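Mandport Homemakers' News, 3 October 2004

Wreath night at the Forum

Quick one from me, the oven's on. We need pine cones, more than 200 if we can get them, plus ribbon in any colour. Bake your cones at 100 for a bit first, it gets the bugs out. Beatriz Magalhães is bringing wire and

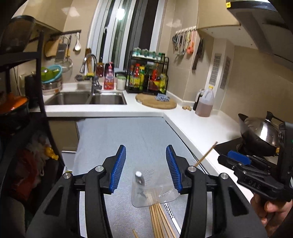
her good snips, so please dont buy any. Cost is $12 a head, tea included. Kids welcome if they can sit still!

Last year's glitter is in my shed. Still half a tub.
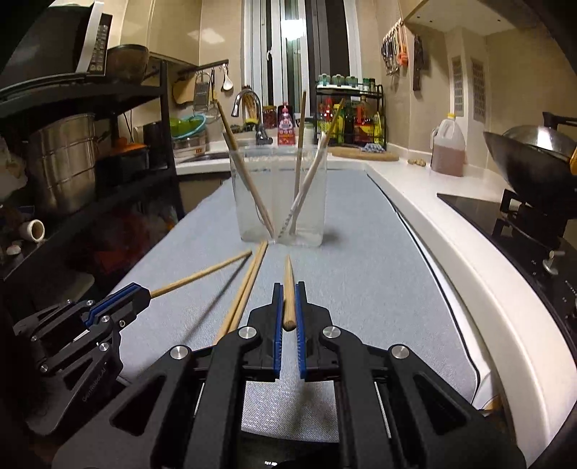 Swap table

Jars, patterns, old tins. Label them this time pls. Names to Meenakshi Kotian by the 15th.

Comments

Varma: Can I bring gumnuts insted of cones?

Hulerier: Put me down for two. Have heaps of red ribbon.

Contact Meenakshi | © 2004 Mandport Homemakers | Back to top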